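Sorting and Folding Donated Clothes at the Porkommont Center
Project report by Uriel Medrano and Leobardo Ochoa

4. Results

The center receives mixed bags of clothing and sorts them by hand. We handled 1211 items over 12 sessions and put each one into a group by fabric weight. T-shirts and thin pants were the fastest to fold. Each session was limited to 30 minutes, and we stopped even if a bag was only half done.

Heavy tops were the slowest group. Thick cloth does not hold a flat crease, and a sleeve folded in at the first step often slid out at the third. We tried the Varela fold (sleeves in, bottom up, then halves) and a simple roll. The roll took up more shelf space but stayed together when moved to another bin.

Dark items also had to be checked for lint before they went on the shelf. We did this under the desk lamp by the door. 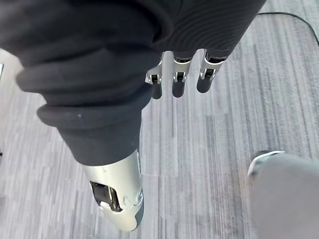 Figure 3. Dark heavy garment, bunched in thick folds.

5. Next steps

Leobardo will repeat the Saturday count with the heavy tops only. The bin labels still need to be redone in larger print.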